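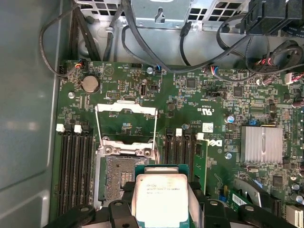 Ticket 2384: Arm stops short over the CPU socket and won't let go

Status: Solved, one follow-up left open
Queue: Refit cell, Dridevcombe workshop
Raised by: Kanchan Dubey
Picked up by: Cirilo Beltrán
Software: Flodum cell controller, Nalenach grip module
Priority: High (pins at risk)

What happened

Kanchan, 09:40
The arm picked the Xeon out of the tray, carried it across to the Dell workstation, came down towards the socket and just stopped. No alarm at first. Then after 20 seconds the controller threw "PLACE: contact not confirmed" and locked the cell. The chip is still in the fingers, in its teal carrier, hanging over open pins. I have not touched anything! The socket is open with the retention frame up, and I really don't want it dropping in there.

This is the first proper fault we've had on the placing step and I'm itching to know what it is, so please be as nosy as you like with questions.

Cirilo, 09:52
Lovely, a new one! Leave the power on, please. The fingers hold by motor current on this build, and if you hit the big red button the brake holds the arm but the grip can sag a little. If you need to stop the cell for safety then do it, of course, but if it's sitting quietly, keep the guard shut and keep everyone's hands out.

Can you send me:
- the last part of the motion log
- the grip force reading from the Nalenach page
- the height the controller thinks it's at

Kanchan, 10:05
Guard is shut and I've hung the tag on it. Log attached to the ticket. Grip force is steady. Height says 4 mm above the seat position, but by eye it's a good deal more than that. I'd have said two or three fingers' width.

Cirilo, 10:11
That's a brilliant clue. So the arm believes it is nearly home and it's waiting to feel the socket push back, and of course it feels nothing. The good news is that it did what it should at that point: no contact, no release. The bad news is that its idea of height is wrong, and I'd much sooner find out why before we move it.

Getting the chip out safely

Cirilo, 10:20
We'll do this by hand-jog from the pendant. Slowest speed.

1. Confirm the guard is shut and the tag is on.
2. Switch the controller to Manual. Don't clear the fault yet.
3. Turn off auto-release on the Nalenach page. Check that it stays off when you leave the page and come back. On older versions it didn't!
4. Clear the fault.
5. Jog straight up only. No sideways moves until the fingers are well clear of the memory latches and the raised frame.
6. Check the cables hanging from the top of the chassis before you go sideways. There's a fair bit of black cable up there and a finger could hook a loop.
7. Move back to the tray and lower the carrier in. Release by hand from the pendant.
8. Put the plastic cover on the socket before anyone leans in for a look.

Kanchan, 10:46
Done, and it went beautifully. Auto-release did come back on by itself the first time, so thank you for step 3, that could have been nasty. I set it again and it stuck. Chip is in the tray, cover is on. I had a look at the pins with the magnifier before covering them and they all look straight to me.

Cirilo, 10:50
Superb. I've made a note about auto-release, that one gets its own ticket whatever else we find.

Finding the cause

Cirilo, 11:15
I've been through the log. The arm takes its height from a touch-off at the start of each job. It's meant to tap the reference pad on the bench fixture. The touch-off today came out higher than it should, and every height after that was shifted up by the same amount. So the arm was perfectly happy with itself, working above where it ought to be.

Three ideas, in the order I'd try them:
a) something was lying on the pad
b) the finger has moved in its mount, so the tip isn't where the controller thinks
c) the contact threshold is too light and it tripped in mid air

Kanchan, 11:32
(a) is out, I think. The pad was clean when I looked, and I wipe it every morning. For (b) I checked the finger bolts with the small torque driver, both sides, and nothing turned. I also ran the tip gauge and both fingers passed.

So I tried (c), which was fun. No chip, no chassis, just the bare fingers going down to the pad. Five runs at normal speed were fine. Then I ran it with the workshop extractor on and it called contact early on the second go! With the extractor off it behaved again.

Cirilo, 11:40
Oh, that's wonderful detective work. What does the extractor share with the arm? Power? Bench?

Kanchan, 11:58
The bench. The hose bracket got moved in September and it's now clamped to the same rail the arm stands on. If I put my palm flat on the rail I can feel it humming. I took the bracket off, held the hose up on a stand and did another set of runs with the extractor going. All clean.

Cirilo, 12:10
There we are, then. The shaking gets into the force reading and the touch-off takes the first bump it sees as the pad. The contact threshold on your cell is set to 2000 in the controller's own units, which is the value Lâm chose when the rail was quiet. I'd still like it to be less jumpy, so two changes please:

- Touch-off now needs three taps that agree with each other. If they don't, the job stops before it picks anything up.
- Leave the threshold at 2000. I know it's tempting to push it up, but then the arm presses harder on a real socket before it notices, and those pins are very small.

I've sent the new touch-off file over to the cell. Load it in Manual, then restart the controller.

Trying it again

Kanchan, 13:25
Loaded and restarted. I ran the following:

Bare fingers, extractor off: fine.
Bare fingers, extractor on, bracket on its own stand: fine.
Bare fingers, extractor on, bracket clamped back on the rail on purpose: job stopped with "REF: taps disagree" before going anywhere near the tray. Exactly what we want!
Scrap chip in a carrier, scrap board: placed and released, carrier sitting level.

Then I took a deep breath and did the real one. Same workstation, same Xeon. It came down, felt the seat, paused and let go as gently as you like. I closed the frame and the lever by hand as usual. The machine got through its start-up test and shows the right processor on the screen. Really chuffed with this.

Cirilo, 13:31
Fantastic! Did you look at the height reading at the moment of release?

Kanchan, 13:34
Yes, it matched the seat position to the last digit shown. I also saved the log under this ticket number in case Lâm wants to compare it with the bad one.

Lâm, 14:02
I do want to, thank you both. One question from me: was the first contact in the bad run a single spike or a slow rise? If it's a spike I could filter it out as well.

Cirilo, 14:09
Single spike, very short. Have a look just before the "REF: set" line.

Lâm, 14:20
Got it. I'll try a small filter on the test arm first. Please don't put it on the Dridevcombe cell until I've said so here.

Changes made

- Extractor bracket taken off the arm rail and put on its own floor stand
- Touch-off changed to three matching taps
- Auto-release checked by hand before each job for now
- Threshold left as it was

Still open

Auto-release on the Nalenach page can switch itself back on after the page is closed. Kanchan saw it once and hasn't been able to repeat it since the restart. Until that's sorted, anyone recovering a held part should set it, leave the page, go back in and look again before clearing the fault. Cirilo is raising this separately.

Kanchan, 14:41
Label is on the rail: NOTHING CLAMPED HERE. Happy for you to close this one.

Cirilo, 14:44
Closing. Log and both touch-off files stay attached.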